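Le partage

Ma tante avait dit neuf heures et à neuf heures moins dix tout le monde était là, sauf elle. Mon oncle est resté debout près de la porte avec son dossier sous le bras. Mon cousin cherchait une prise pour son téléphone. J'avais apporté du café et je n'avais pas pris de sucre, on me l'a fait remarquer deux fois.

La grande table était prête depuis la veille. Mon père l'avait recouverte de brun et quadrillée au ruban adhésif bleu, bord à bord, en tirant bien dessus pour éviter les plis. Il avait fait la même chose à la mort de son propre père. Chaque case valait une parcelle du terrain de Vurnside, ou ce qui s'en rapprochait le plus, parce que les parcelles de Vurnside n'ont jamais été carrées. L'acte le plus ancien date de 1793 et parle d'un pré « en forme de soulier ». Mon père disait qu'un soulier tient dans une boîte et qu'une boîte tient dans une case.

Les feutres étaient pour nous. Rose pour la branche de ma mère, jaune pour mon oncle, violet pour ma tante. Le gobelet servait à les ranger entre deux discussions, et celui qui voulait parler devait y prendre le sien. C'était la règle de mon grand-père. Elle n'avait jamais été écrite. 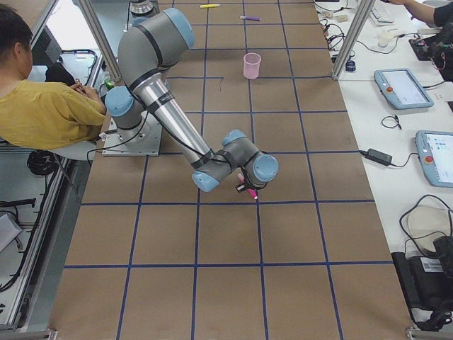

Le chemin posait un problème depuis toujours. Il traverse le terrain d'ouest en est, puis il tourne vers le puits, et celui qui a le puits doit laisser passer les autres. Mon père l'avait tracé à l'école, sur un cahier, et plus tard sur tous les plans que nous avons eus. Sur la table il n'y avait qu'un trait fin et sombre, fait à la main, qui suivait une rangée et descendait d'un petit coup à son extrémité droite. Mon oncle l'a regardé longtemps. Il a demandé qui avait fait ce trait. Mon père a répondu que c'était le chemin. Mon oncle a dit qu'il voyait bien que c'était le chemin, qu'il demandait qui l'avait fait.

Ma tante est arrivée à ce moment-là. Elle venait de Tomberg, elle avait roulé deux heures et elle n'a pas voulu de café. Elle a posé son sac par terre et elle a dit :

« Le puits est plus bas que ça. »

Mon père a dit que le puits était exactement là.

« Il est plus bas. J'y suis allée en septembre. On passe le noyer et on descend encore. »

Le noyer n'était pas sur la table. On s'est mis à discuter du noyer.
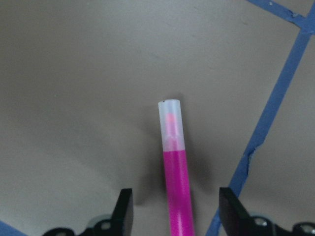
Thitima Suksawat
Autrice de nouvelles

Je dois dire que je ne voulais pas de terrain. J'habitais en ville, je travaillais aux expéditions chez Dullico, et le loyer prenait la moitié de ce que je gagnais. Un pré en forme de soulier ne m'aurait servi à rien. Mais ma mère n'était plus là pour tenir son feutre et il fallait bien que ce soit moi.

C'était un feutre ordinaire, avec un corps rose vif et un capuchon qui laissait deviner la pointe. Ma mère en achetait toujours de pareils. Elle s'en servait pour les étiquettes de confiture, pour les ourlets, une fois pour marquer la hauteur de l'eau sur le mur de la cave. Elle n'aurait jamais accepté le jaune, qui ne se lit pas sur le papier brun. Mon oncle l'avait accepté, lui, à dix-huit ans, et il le regrettait encore.

« On ne verra rien, a-t-il dit.

- Tu appuieras, a dit mon père.

- J'ai appuyé la dernière fois. »

La dernière fois, il avait eu les cases du bas, celles qui prennent l'humidité. Il disait que mon grand-père n'avait pas vu sa marque. Mon grand-père disait que si. Ils étaient restés fâchés jusqu'à l'enterrement, et même un peu après pour mon oncle.

Ma tante a demandé qu'on commence par les bonnes terres. Mon père voulait commencer par les mauvaises, pour en finir. Mon cousin a proposé de tirer au sort. Il avait trouvé une prise derrière le radiateur et il parlait depuis là-bas, accroupi. On lui a répondu que ça ne se faisait pas. Il a demandé pourquoi et mon oncle a ouvert son dossier.

Il y avait dedans des lettres du notaire, des quittances, et une photo de la vieille Klinhom devant sa barrière. La vieille Klinhom avait loué le pré du haut pendant 13 ans. Elle payait en fromages. Mon oncle soutenait que les fromages lui revenaient, puisque c'était lui qui montait les chercher, et qu'on lui devait donc quelque chose pour la part que les autres avaient mangée. Il avait fait un calcul. Il arrivait à 73 fromages.

Ma tante s'est assise.

« Tu as compté les fromages, a-t-elle dit.

- J'ai tout noté à l'époque.

- Et le chevreau ? »

Mon oncle a cherché dans ses papiers. Il n'avait rien sur le chevreau.
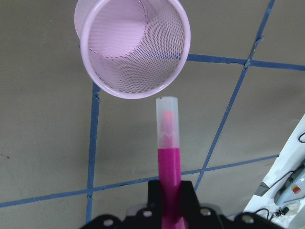
Le feutre rose sous le gobelet renversé.

À onze heures on n'avait attribué aucune case. Mon père a refait du café dans ma casserole, en laissant bouillir, comme il fait toujours. Il l'a servi sans rien dire. J'ai pris le gobelet et je l'ai retourné sur la table, et tout le monde s'est tu parce que dans la règle de mon grand-père un gobelet retourné voulait dire qu'on arrêtait. Je ne le savais pas. Je voulais juste vérifier qu'il ne restait rien au fond.

Mon oncle a refermé son dossier. Il avait l'air soulagé, je crois. Ma tante a dit qu'on pouvait manger quelque chose.

On a mangé du pain et du jambon dans la cuisine. Mon cousin a raconté son nouveau travail et il a fallu lui faire répéter le nom de l'entreprise. Mon père a parlé du toit de la grange, qui tiendrait encore un hiver, ou peut-être pas. Ma tante a dit que le noyer avait beaucoup donné cette année et qu'elle avait des sacs dans la voiture pour tout le monde. C'est comme ça que mon père a su qu'elle y était vraiment allée. Il a demandé comment était le puits. Elle a dit que la margelle s'était affaissée d'un côté et qu'on voyait la corde de l'ancien seau.

« Il est plus bas que mon trait ? a-t-il demandé.

- D'une case. Une case et demie. »

Il s'est levé, il est retourné dans la grande pièce, et on l'a entendu tirer une chaise. Quand je suis allée voir, il était assis devant la table, les mains sur les genoux. Il m'a demandé si ma mère avait voulu le puits. J'ai dit que je ne savais pas. Elle en parlait parfois, mais elle parlait aussi de la mer, et d'apprendre à conduire.

« Prends-le quand même », a dit mon père.

J'ai remis le gobelet à l'endroit et j'ai pris le feutre rose. J'ai fait une croix là où ma tante disait, une case plus bas. Elle était petite mais elle se voyait bien. Puis les autres sont revenus, chacun avec son verre. Mon oncle a choisi à son tour, sans ouvrir son dossier, et il a pris une case au milieu, qui ne touche ni le chemin ni l'eau. On ne lui a pas demandé pourquoi. Il a appuyé fort. Ma tante s'est penchée de très près pour voir la marque et elle a dit qu'elle la voyait.
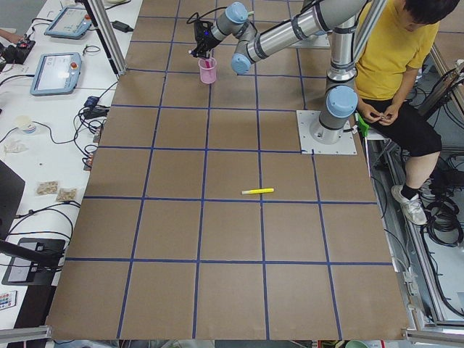
Le gobelet rose et, plus bas sur la table, le feutre jaune couché dans sa case.

Le reste a pris l'après-midi. Ma tante a eu le noyer et le pré du haut. Mon père a gardé la grange et le toit de la grange. Pour le chemin, on a décidé qu'il serait à tous, et mon cousin l'a écrit sur une feuille que chacun a signée, moi à la place de ma mère.

À cinq heures il a fallu décoller le ruban. Il venait mal, par petits bouts, et mon oncle s'est servi de son couteau. J'ai rapporté chez moi le feutre, un sac de noix et la feuille, que je devais photocopier au bureau.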